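Villca Hockey Club, minutes, 10 August 2021

Me on the pen again, so forgive the spelling! Danang Nair chaired and eleven of us squeezed in. Last minutes agreed, no changes.

Fixtures: first league game is away to Otska in September, and the minibus is booked (hooray). Subs stay at £50 for the season, though Sutrisno Tarigan wanted £44 for students and we voted that through.

Kit: £305 for the new goalie pads, which made me wince a bit, but the old ones are falling to bits. 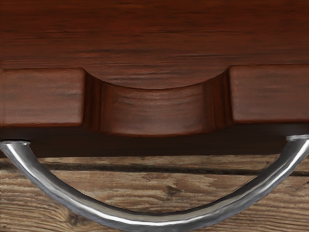
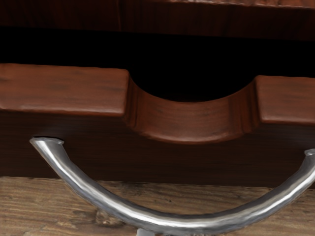
Training moves to pitch 2 until the floodlights are mended. Danang will ring the council again. I'm doing teas for the first home game, so send me your allergies please.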